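Lists | Archive | Threads | Search | Subscribe

Re: [hand-tools] Pad compliance vs. camera placement, wide-stroke hand-held grippers

14 February 2026
Posted by: list member, Irncombe bench group

On the earlier message:

> We have been running the Dendard fingers for two weeks and I am not
> convinced the softer pads are worth the trouble. On rigid parts they
> repeat worse than the stock ones. Has anyone compared them on mixed
> household items, same operator, same camera? Also interested in
> whether the Carnum wrist mount holds its calibration. Ours seems to
> drift, but I can't separate drift from people knocking it.

Yes to the first question, partly to the second.

We compared 3 pad sets on the same hand-held body: the stock Dendard pad, the softer Dendard pad, and a pad we cut ourselves to the Nishimura outline. Same linkage throughout, same operator, and the camera stayed on the Carnum mount for all of it. Total was 372 grasps after throwing out the ones where the log had a gap. The task was the usual one, tidying small items on a bed, with a soft surface underneath and nothing fixed down.

On rigid parts I agree with you. The softer pad rolls a little under load and the part ends up rotated in the grip. If your work is blocks and machined pieces, stay with stock.

On household items the order changes. Fabric and anything with a fluffy surface went to the softer pad clearly. Thin foil and card were the worst category for every set. The pads either slide up the wall of the item or fold it, and which one you get depends more on approach angle than on the pad.
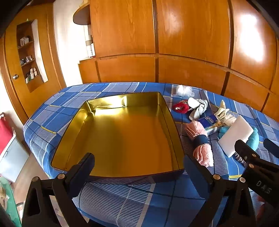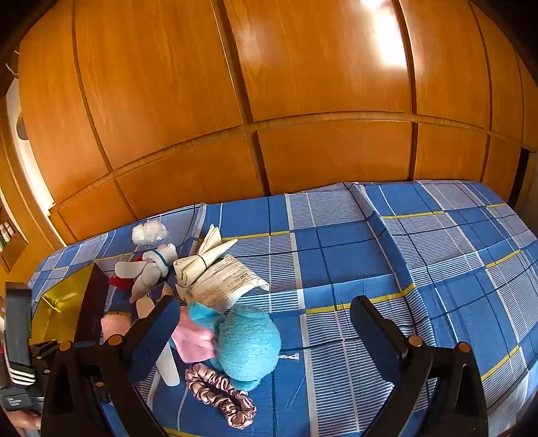 The other thing that matters on a bed is that the sheet moves. With a hard pad the operator tends to press down until the fingertips are under the item, and the sheet bunches ahead of them. You then close on sheet plus item. With the softer pad people pressed less, I assume because the pad gives some warning through the handle. I have no force data to back this up. The handle we used has no load cell, and I would not trust an estimate from the trigger position alone.

On the cameras. The wide lens on the wrist is good for keeping both pads and most of the work surface in view, and bad for straight lines. Anything with a grid behind the work shows the bowing immediately. That is useful as a quick check: if the curvature of a known straight edge doesn't match what your distortion model predicts, recalibrate before you collect anything else. We now do this at the start of each run and it takes less time than arguing afterward.

Specular highlights were a bigger nuisance than distortion. Metallic foil, glossy panels and window reflections all saturate, and auto exposure then pulls the rest down. The dark pads suffer first. Locking exposure at 1/400 helped, at the cost of noise in the shadowed corners. If you track the pads by color, as we do, the noise is the better trade. If you track by fiducial you may prefer to leave auto exposure on and accept the odd lost sample.

As for the Carnum mount – I could not reproduce steady drift. What I found was a step change, two times, and both followed somebody setting the tool down on its side. Between the steps the extrinsics were flat. So my guess is that yours is being knocked too. Put a witness mark across the clamp and the body. If the mark is still aligned and the numbers have moved, then look at the mount itself. Check the screws at the finger joints while you are there. One of ours had backed out far enough to put play in the linkage, and play on one side looks very much like a calibration error in the reprojection plots.

Items still open on our side:

- Pad wear. The softer pads pick up lint and we have not measured what that does to friction. We wiped them between runs, which hides the effect.
- Second camera. A fixed overhead view would settle several of the occlusion cases, but syncing it with the wrist unit is not done yet.
- Thin items lying flat. No pad set handled these well. I suspect a narrow lip on the fingertip would do more than any change of compound.

I can send the cutting outline for the Nishimura-shape pad to anyone who wants it. It was drawn for the Dendard backing plate and will need the hole spacing changed for other bodies – check yours before cutting.

Recent in this list:
Re: Carnum wrist mount, clamp torque
Exposure lock and pad tracking by color
Dendard linkage: play at the outer pivot
Nishimura outline, revised hole spacing
Irncombe bench notes, February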